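Reading time: 2 min

Table Service and Everyday Objects
Handout for week 4: rests, spoons and the dark cup

This week we stay with the single place setting. Please read it before the practical on 3rd June and bring your own spoon.

1. What a rest is for

A rest keeps the part of the utensil that goes in the mouth or the drink off the table. Knife rests were made in pairs for long meals where the same knife was kept from one course to the next. Spoon rests came into ordinary kitchens by way of the stove and only later moved to the table.

We will use three terms:

Cradle rest: one piece with a dip in the middle.
Bar rest: one straight piece. The handle end usually touches the table.
Split rest: 2 separate pieces, one toward each end of the utensil. Nothing touches the table if the gap is right.

The split rest is the one students get wrong. If the pieces are too close together, the spoon tips toward the heavier end. If they are too far apart, it drops between them. Set the pieces first, then lay the spoon across both and let go of it slowly.

2. Materials

Wood is quiet and does not scratch silver plate. It does stain. Offcuts and children's building blocks both work well, and an arch block is as good as a plain bar so long as the top is flat. Glazed rests are easier to wash but the spoon slides on them. The Garnano set in the cupboard is glazed, so try one of each.

3. The cup

For coffee and tea we use a mug of almost 400 ml. Fill it to a little below the rim. A white interior lets you judge the strength of the drink and shows every mark, so check the inside wall before you pour. Turn the handle to the right for a right-handed guest.
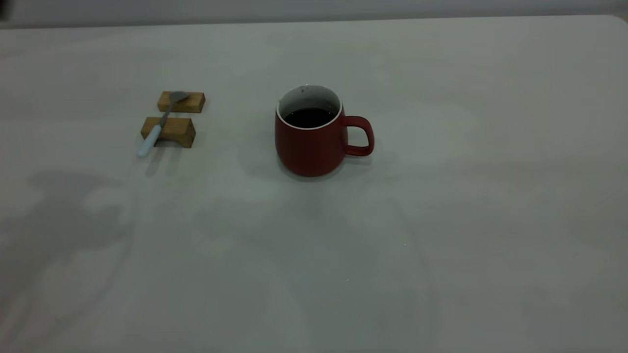 Leave enough room between the spoon and the mug for a hand to reach either one. On a bare table the spacing matters more than it does on a cloth, where the weave and the hem give the eye something to line up with. A spoon may lie at an angle. It should still be within reach without leaning.

4. For the practical

Work in pairs. One person sets, the other sits down and uses the setting, then swap. Write down where the spoon went after stirring and whether it stayed put.

Reading: Koller, chapter 2 (rests and stands). The Skumow pages on stoneware are optional. The Amis handout from October covers saucers and will not be repeated.

Contact the course office | Copyright Table Service and Everyday Objects | Back to top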